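The Closet Room at Protley: A Gallery

A few pictures and a good many words from the week we sorted out the upstairs closet, posted 22nd August for the cousins who asked how it went

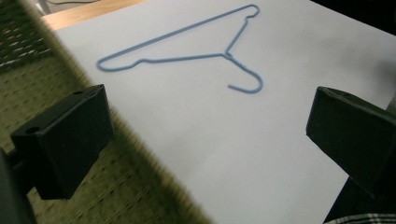

One of the light blue wire hangers, lying on the white with nothing on it. I have become fonder of these than I ever expected to. Have a look at the little notches at the shoulders, which are the best thing about them, and at the neck, where the wire makes a small loop and wraps around itself before it goes off into the hook.

How it started

Those of you who have stayed at the house in Protley will remember the closet room, even if you only ever opened the door far enough to throw a coat in. It is the narrow room at the top of the stairs, on the left, with the sloping ceiling that catches everybody over a certain height. My aunt used it for winter things, my uncle used it for everything he was told to take out of the hall, and after the two of them moved down to Groltau it simply stayed as it was, with the door shut, for longer than I like to say.

I had been meaning to get to it in March, when the weather was still bad enough to keep us indoors, and then one thing and another came along and it was summer. In the end it was Teemu Seppälä who got me moving. He was staying with us while his own floors were being done, and he needed somewhere to hang four shirts and a suit. I opened the door to show him why that wasn't possible, and he took off his watch, put it in his pocket and asked where we kept the bags.

The hangers

I am starting with the hangers because that is where we started, and because they took up so much more of the week than either of us had planned. You take down a coat and there is a hanger under it, and behind that hanger is another one with its hook caught around the first, and by the time you have those two apart a third has come along with them and landed on your foot. We had wooden ones from the old hotel, padded ones with ribbon that my aunt made herself, plastic ones with clips, and a great tangle of wire ones from the dry cleaner in town, the one that used to be next to Kiiskinen before the parking lot went in.

My first thought was to get rid of all the wire. Everybody says that you should, and I had a bag open and ready. Then I found the blue ones, and I remembered them from when I was small. They used to hang on the back of the kitchen door with the ironing on them, school blouses mostly, and you could hear them tapping against the wood whenever somebody went out to the yard. The color is a soft, slightly dusty blue, and I was pleased to see how well it had lasted.

So the blue ones stayed. We agreed to keep 100 hangers in all, which felt like a mean number on the first day and a very generous one by the third.

What we keep them for now

Wire hangers get a bad name because people ask too much of them. A heavy winter coat should not go on one, and neither should a sweater, which will come off in the fall with two little points at the shoulders that no amount of steaming will take out. But for a cotton shirt or a summer blouse they are perfectly good, and they take up almost no space on the rail, so you can fit a whole season of light things into the width of one decent overcoat.

The notches are for straps. My aunt hung her sundresses by them, and her nightgowns, and for years one of them held the loops of a skirt that I don't believe she ever wore. If you have clothes with thin straps and you are always picking them up off the closet floor, this is the kind of hanger you want, and you probably have a few in the house already.

If one gets bent, lay it flat on a table and press along the long bar with the heels of your hands, a little at a time. Don't try to straighten the twist at the neck. I did that with the very first one, feeling sure of myself, and it has never sat properly since. Teemu uses it for his ties.

The rail and the shelf

The old rail had a sag in the middle that you could have rested an egg in. We took it down, and Teemu put up a new one from Filtis with an extra bracket halfway along, and he spent a long, quiet afternoon with the level before he would let me hang anything on it. Coats are at the far end now, under the low part of the ceiling where you wouldn't want to stand anyway, and the shirts and blouses are nearest the door. The hooks all face the same way. I thought that was fussy when he suggested it, but it does mean that you can lift out a whole armful in one go if you ever have to.

Up on the shelf are the hat boxes, the spare blankets and one box marked "various," which we both got tired in front of and put back. I will get to it. There is a smell of cedar up there that neither of us could find the source of, and I hope it never goes away.

Where the rest went

Anything with a coat's worth of wear left in it went to the church sale, and the plastic hangers with it. The padded ones are wrapped in a pillowcase and waiting for whichever cousin speaks up first. Two of them have lost their ribbon, but I have a little of the same kind in the sewing drawer and could be talked into mending them. The plain wire ones went back to the dry cleaner — they were glad to have them, and the young man at the counter gave me a token for a free pressing, which I have already lost.

Teemu has gone home to his new floors. The four shirts went with him, on four of the blue hangers, so I suppose we are down to 96, unless he remembers to bring them back when he comes for the crayfish. The door of the closet room stands open most days now, and if you are coming to stay you can hang your own coat up. Mind your head at the far end.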